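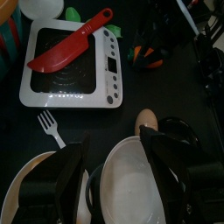 Stirham to Add 5G Home Internet and Drop Its Phone Activation Fee

June 24, 2021

Regional wireless carrier Stirham said it will begin selling 5G home internet service in September, starting in Ashby and the towns along the river to the north. The company will also stop charging new customers an activation fee when they bring their own phone.

The home service will cost $40 a month for customers who already have a Stirham phone line. Customers without a phone line will pay more, although the company has not set that price yet. There is no annual contract, and the monthly rate includes the router.

The router is made by Flovetti, which also supplies the mobile hotspots Stirham sells in its stores. It is a single unit that picks up the 5G signal and sends out Wi-Fi through the house. It has two Ethernet ports on the back for wired devices and one phone jack. Stirham said the phone jack will not work at launch. Home phone service over the same router may be offered later, but the company did not give a date.

Murray Grimshaw, who runs consumer products at Stirham, said the carrier had been asked for a home product for years and did not have enough spare capacity on its 4G network to sell one.

"We could have sold it on 4G and we would have had a lot of unhappy people by dinnertime," Grimshaw said. "The evening load is the whole problem with this kind of service. We wanted to have the new spectrum turned on first."

Stirham finished turning on mid-band 5G in Ashby this spring. The towns to the north are still being upgraded, and a few of them will have only one or two working 5G sites when sales begin. Customers there can check an address on the carrier's website before ordering. The address checker looks at signal strength and also at how many home customers are already assigned to the nearest site. If a site is full, the customer goes on a waiting list.

The carrier is not advertising a top speed. In its plan documents it lists a typical download range and says speeds may drop at busy times. It tested the service in almost 600 homes over the winter and said most of the complaints had to do with where the router was placed. Brick houses and homes with foil-backed insulation had the most trouble. As a result, the router will ship with a longer power cord, and the setup app will ask customers to try it at more than one window before they finish.

There is no hard data cap. Stirham said it may slow home customers before phone customers when a site is crowded, a practice other wireless carriers also use. Phone customers who use the hotspot feature on their handsets will see no change.

The second change took effect this week. Until now, anyone who moved a phone from another carrier to Stirham paid a one-time activation charge for each line. That charge is gone for phones the customer already owns. It still applies to phones bought from Stirham on a payment plan, and to tablets and watches.

Grimshaw said the fee was the most common reason people left the online sign-up page without finishing. Store staff had been allowed to waive it for some time, so customers who came in person often paid nothing while those who signed up online paid the full amount.

Customers who paid the fee earlier this month can ask for a bill credit by phone or in a store. The credit will not be applied automatically.

To bring a phone over, customers need one that is unlocked and that works on Stirham's network bands. Most recent phones do, but some older models sold by other carriers will connect for calls and texts and have slow data or no 5G. The carrier's list of tested phones was updated this week and now includes three models from Zotomska, a low-cost brand that has been sold mostly online. Two of the Zotomska phones support 5G on Stirham's network. The third is limited to 4G, even though the phone itself has a 5G modem, because it lacks the band Stirham uses.

Stirham does not sell Zotomska phones in its own stores and said it has no plans to. Owners can bring one in and buy a SIM card at the counter.

The home internet launch puts Stirham up against the local cable company in Ashby and against DSL in most of the smaller towns. Cable customers in Ashby can already get faster service than Stirham expects to offer, usually at a higher price once the first-year discount runs out. Outside the city the choice is narrower. Several of the towns on the launch list have no cable service at all, and DSL there often cannot carry more than one video stream at a time.

Ashby customers will be able to order in stores and online on the first day. For the northern towns, Stirham will take orders online only and ship the router – its two stores in that area are small and will not keep any in stock. Setup is done by the customer. The company will send a technician for a fee if the router cannot find a signal, and it will refund that fee if the service cannot be made to work at the address.

New home customers will have a trial period and can return the router for a full refund during that time. Return shipping is included. After the trial, customers can still cancel at any point but must send the router back or pay for it.

Stirham also confirmed that it will close its 3G network, though not this year. Customers who still have 3G phones will be told by mail and text message before the shutdown. The carrier said there are few of them left, and that most of the remaining 3G lines belong to alarm panels, gate openers and other equipment. Businesses with equipment on 3G lines can call the company's business desk now to ask about replacement SIM cards, and in most cases they will need new hardware as well.

The coverage map on Stirham's website will be redrawn before the home service goes on sale. The current map shows 5G in a single color. The new one will show mid-band and low-band 5G separately, and the home internet product will be sold only in the mid-band areas.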